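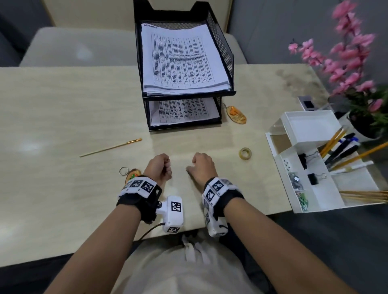 I have been putting off the paper tray since February. Everything that comes out of the printer ends up in it, tables mostly, and I write ADMIN across the top of whatever I don't fancy reading. So of course nearly all of it says ADMIN now, and that tells me precisely nothing.

First job was the bits lying about on the table. Scraps of paper, a binder clip, masking tape, two wooden keyrings (I love the strawberry one) and a bug, which I'd like to hand back to Hanna with my compliments.

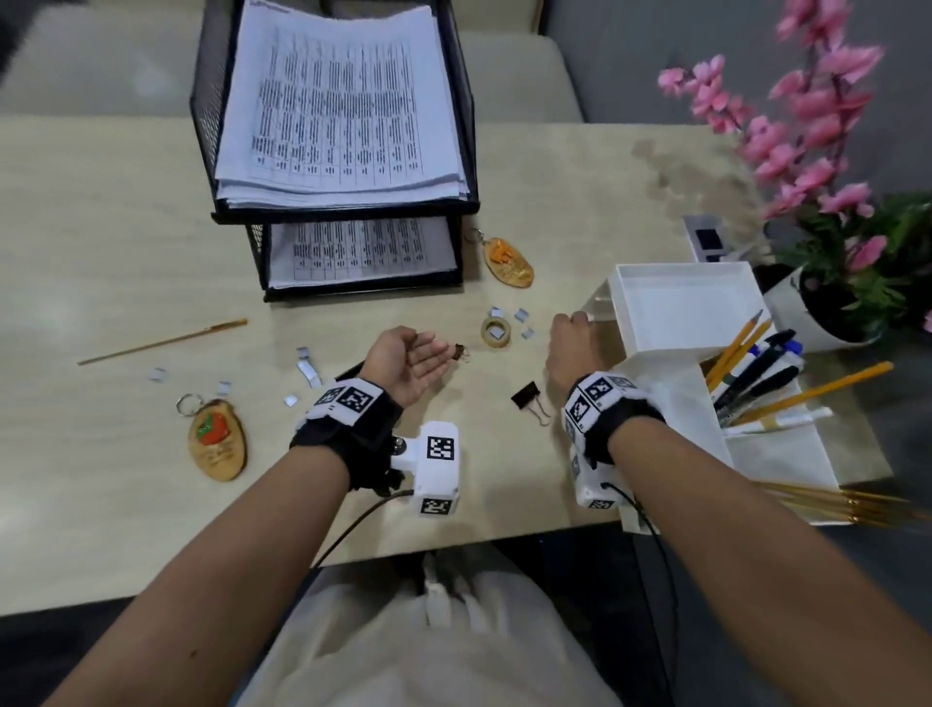

Bug in hand, tray still to do.

Then I tipped the lot out. Hanna reckoned on 186 sheets, I said far more, and neither of us was going to check!

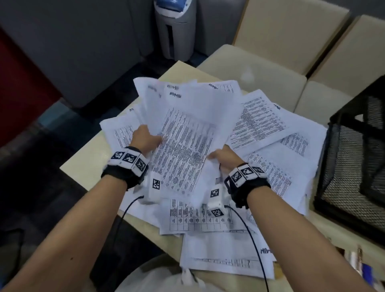
Every sheet the wrong way up, or so it felt.

My plan was to get all the headings facing the same way before sorting a single page — dull, but it does save your neck. Start with the corners, knock the long edges straight on the table, and only then worry about what's printed on them.

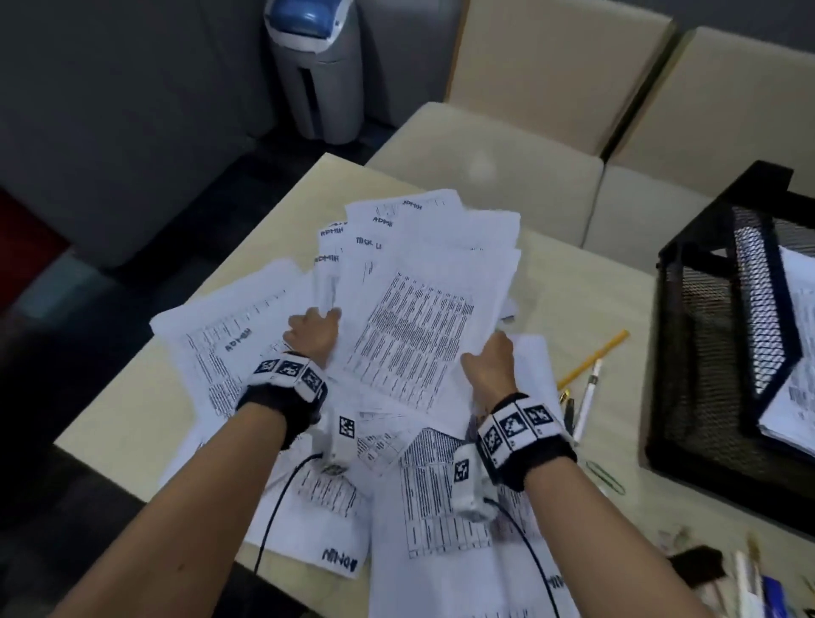
I'm keeping the pencil handy for new labels, with proper words this time. Anything to do with the Altberg job gets its own pile, and the old price lists can go for scrap.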